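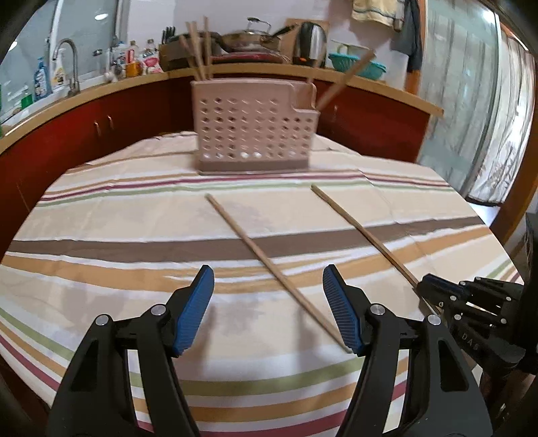
Category: Practice and house rules / Utensil tasks

Ticket: Which rules apply when two hand-held grippers share one small table?
Opened by: Birutė Ots
Handled by: Robel Assefa
Status: Solved

Birutė, Wednesday morning

Hello Robel, and thank you again for being so patient with my last ticket, I know it went on a bit! I'm doing the chopstick task for Premari in the Todville kitchen, the one with the round table and the striped cloth, and I keep getting sessions sent back at review. The note always says "clearance", and that's all it says. I've read the clearance page in the handbook twice over and I think I'm following it, but it was plainly written for boxes and cups. A chopstick is such a long, thin thing. When one gripper is open around one stick and the other is coming in from the right for the next, where am I supposed to measure from? The sticks? The fingertips? My own elbows?

I'd also like to know whether the pink utensil holder is allowed to stay toward the back of the table. I like it there, it feels natural, but if it's the cause of all this I'll happily move it.

Robel, same day

Hi Birutė, never apologize for a long ticket, I'd much rather have too much than a single line. You're right about the page. It talks about "object spacing", and that works nicely for a cup and rather badly for anything long.

Measure between the nearest parts of the two grippers, and that includes the jaw arms and the linkages as well as the tips. The limit is 5 cm while either one is closing. Once both are holding something and lifting, the ordinary rule comes back and you can bring them nearer, as long as they don't touch.

The holder can stay where it is. What I'd look at first is the tablecloth. Those creases near the back can make a stick roll or catch when a fingertip presses down beside it, and then most people reach across with the other hand to save it, quite without thinking. I do it myself. The handbook asks us to let a dropped or rolling item come to rest before going after it, and reviewers do mark a rescue grab as a clearance fault.

Could you try this before the next session?

Smooth the cloth from the center out toward the rim.
Lay the sticks so that each gripper has its own one, and neither has to cross over.
Close one gripper at a time. Wait for the first to settle, then close the second.
If a stick rolls, open both grippers, draw back, and start that pick again.
Stop and rest your wrists after 20 minutes, even if it's all going beautifully.

Birutė, later that afternoon

Well, I feel a little silly about the rescue grab, because I do it constantly! I had no idea it counted. I smoothed the cloth and did 2 sessions with your list propped up beside me, closing left and then right, and both came back accepted. It is slower, and I rather miss the old rhythm, but my shoulders are happier for it.

One more thing while I have you. Does the closing rule hold at the holder too, when I'm putting sticks in? There's not much room there for two sets of fingers.

Robel

Lovely news, I'm so pleased. Yes, same rule at the holder, and a bit stricter: one gripper goes in, lets go and backs out before the other comes near. The Triltov guide has the same wording under "shared containers", if you'd like it written down somewhere official.

I've asked for a long-items paragraph to go into the handbook in the March revision, with your question as the reason for it. I'm marking this one solved, but do reply here if the clearance note turns up again and I'll reopen it.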